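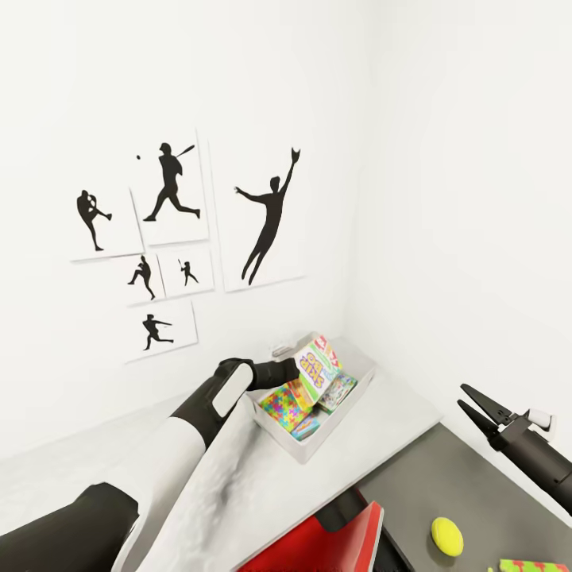 About Plinstead

Plinstead is a small company in Kisow. We set up, look after and repair one kind of robot cell, the Hiltus, which has two arms and works at a normal table height. We do not sell robots from a catalog. Our customers already own a Hiltus cell or have decided to buy one, and they call us when it must be put in its place and made to work every morning.

The company started in the back part of the McIntyre building, where we still are. At first we repaired conveyors and small packing machines. Then one customer asked if we could look at a two-arm cell that had stopped closing its left gripper. The fault was a cable that was bent too sharply behind the wrist. We changed the cable, made a better path for it, and wrote two pages about how to route it the next time. Those two pages became the beginning of our service manual, and the manual is now the thing our customers ask for most often.

What the cell does

The Hiltus is made for handling mixed goods. Our customers use it for sorting returned toys and boxed games, for filling trays, and for taking things out of trays again. This sounds like easy work, but card boxes are difficult for a machine. They lean on each other. They have printed faces with strong colors, and many of them are put in upside down. When a gripper takes one box from the middle, the neighbors fall over and the next picture from the camera is very different from the last one. For this reason we spend more time on the tray and the approach of the arm than on the arm itself.

How we set up a cell

We begin in simulation. Before a technician travels, we build the customer's room as a 3D model: the walls, the counter, the table, the tray and the goods. We also put in the things which have nothing to do with the task, like wall pictures or a ball that was left on the table, as real rooms have them and the vision software must learn to leave them alone. In the model we test whether both arms can reach all corners of the tray without meeting each other.

Our library has 2,368 objects at this moment. Each one has a size, a weight and a value for how much its surface slips. If a customer has goods which are missing in the library, they send us one piece by mail and we measure it on our bench. Please do not send only the drawing. Boxes from the printer are often a little bigger than the drawing says, and with a parallel gripper this matters.

After the simulation we come to the site. A normal installation takes three days. On the first day the base is leveled and bolted, and the arms are mounted. On the second day we do the calibration of the wrists and the cameras. The third day is for the customer's own people. They run the cell, they stop it, they clear a jam, and we stand next to them with our hands in our pockets – this is a rule in our company, and it is hard for some of us.

Looking after it

A Hiltus cell does not need much, but it needs it regularly. In our service contract we check 19 points at every visit. Most of them are small things. We look at the pads of the gripper fingers and change them when the surface has become shiny. We move each joint slowly by hand, with the brake open, and listen. We check that both fingers close at the same moment, that the cover screws on the forearm are tight, and that no dust has collected at the air inlet. Card boxes make a lot of fine paper dust and customers are usually surprised how far inside it can go.

The most common mistake we meet is cleaning with too much liquid. Use a dry cloth for the joints. For the white shells a slightly damp cloth is enough. Do not spray anything directly on the wrist.

The second most common one is a tray that has been moved. Somebody needs the counter for a moment, pushes the tray to the side and later puts it back almost in the right place. The arm then comes down a bit too far to one side and presses on a box edge. If your cell suddenly drops many pieces, please check the tray position before you call us. We will also ask it on the telephone.

Repairs

When a part is broken, we first try to run the same movement in the model of your room. We keep this model for as long as you are our customer. Many times we can see there that the joint was asked to do something at the end of its range, and then it is better to change the program together with the part. Otherwise the new part will go the same way as the old one.

Grippers and wrist housings we repair in our own workshop. Motors and gear units go back to the manufacturer, and you receive an exchange unit from our shelf for the waiting time. We can do this for about 30 cells without delay. In October, when the toy customers prepare for their busy season, the shelf can be empty for a short time, so please plan the yearly service for the spring or the summer if you can.

Each repair gets a written report with the fault, the cause if we have found it, and the parts used. If we have not found the cause, the report says so.

How we work

We are technicians and programmers, and everybody does some of both. A person who builds the model of a room will also travel to that room. We believe the models have become better from this – someone who has once crawled behind a counter to find the power outlet will not forget to draw it.

Training at the McIntyre building is open to all owners of a Hiltus cell, also those without a service contract. The course covers daily checks, finger pads, tray calibration and safe restart after a stop. Bring closed shoes and, if possible, a few of your own boxes. The entrance is on the yard side, and the bell is to the left of the loading door.

Page last changed on 4 March 2019.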